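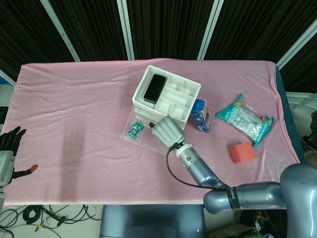
Le vide-poches de table, ou comment perdre ses affaires avec méthode

Astuces > Rangement > Petits objets

Il existe deux sortes de foyers : ceux qui ont un tiroir à bazar, et ceux qui ont la table. Chez nous c'est la table. J'ai longtemps cru qu'un bac à compartiments suffirait à la sauver. J'en ai acheté un blanc, en plastique, avec de jolies cloisons. Le lendemain, un objet noir et rectangulaire dormait dans la plus grande case, les autres cases étaient vides, et tout le reste de la maison s'était installé à côté. Une brique en carton bleue et blanche, un sachet de grignotage, un cube en mousse rouge. À côté, je vous dis. Jamais dedans.

Voici ce que j'ai fini par comprendre, après un mois de novembre passé à ramasser des emballages.

Donner la grande case à ce qui sort le plus

Le téléphone, les clés, bref ce qu'on cherche en jurant à 8 heures du matin. On le pose de travers, tant pis. Une case réglée au millimètre décourage tout le monde, et l'objet repart vivre sur le radiateur.

Ne pas remplir les cases vides

Je sais, ça démange. Une case libre attire la main comme un parking gratuit. Laissez-en deux sans affectation et videz-les le soir. Hanna Wasilewska, ma voisine du dessus, colle une étiquette « rien » dans la sienne. Son mari y range ses piles.

Le plateau transparent dessous

Un plateau en acrylique plus large que le bac, et on gagne un rebord pour les petites choses fragiles : carte électronique, vis, boucle d'oreille orpheline. On les voit et on ne les écrase pas avec le coude. Pour une carte électronique nue, je recommande quand même une pochette antistatique dès que la séance de bricolage est finie, surtout si votre nappe est en polaire. La polaire fabrique de l'électricité statique avec un enthousiasme que je n'ai pas le matin. Le plateau se nettoie à l'eau tiède savonneuse et au chiffon doux, sans alcool ni produit à vitres, sinon il se voile et vous avez acheté du verre dépoli.

La nappe en polaire, parlons-en

Rose, dans mon cas. Elle étouffe le bruit, protège le plateau de la table et fait des plis dès qu'on la regarde. Secouez-la dehors, lavez-la à froid, pas d'adoucissant. Pour les miettes, un gant en caoutchouc à peine humide marche mieux que la brosse. Contre les plis, je n'ai rien trouvé – j'ai essayé les pinces Skasteo, qui tiennent très bien sur une table plus mince que la mienne.

Les emballages n'ont pas de case

C'est la règle la plus impopulaire. La brique de jus va au frigo ou au tri, le sachet entamé va au placard avec une pince. Si vous leur attribuez une case « provisoire », vous venez d'inventer une poubelle à compartiments.

Et le cube en mousse ?

Aucune idée. Il revient. Je le remets dans la caisse à jouets tous les soirs et je le retrouve au petit déjeuner. Si quelqu'un a une méthode, les commentaires sont ouverts.

108 partages – 17 commentaires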